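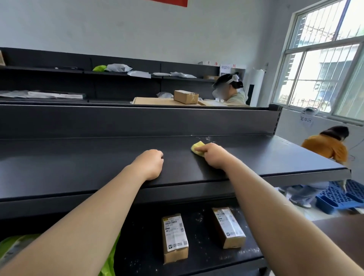
Esther Kariuki wants the old download button back. The image library Nelum moved its full-size files behind a preview page in November, and each picture now takes two clicks to save where it used to take one. Kariuki wrote on the site's feedback page that the extra step "adds nothing for a person who already knows which size they need."

The change applies to all galleries in the home and garden section, which holds 3,874 pictures. Of these, 3,094 have been moved to the new page layout. The rest still open directly in the browser and can be saved with a right click. Nelum has given no date for moving them.

Under the new layout, a gallery page loads a reduced copy of each picture. The full-size file is requested only when the visitor opens the preview and selects a resolution. Wellington Camargo, who maintains the gallery software, said the old pages sent every file at full size and were slow to open on phones. File names have also changed. They now carry a short title and the width of the picture, and the long keyword strings have been dropped.

Old links to single files are redirected to the matching preview page. The redirect failed for 211 pictures in the patio furniture galleries, where two files had been stored under the same name. Those links return an error until the duplicates are renamed. Visitors who saved the gallery address instead of the file address are not affected.

Hui-mei Yip, who runs a wallpaper blog that links to the library, said embedded pictures on her pages now show at the reduced size. Camargo said embedding will continue to work, but that the full-size address has to be copied again from the preview page.

The terms for personal use are unchanged. No account is needed to download.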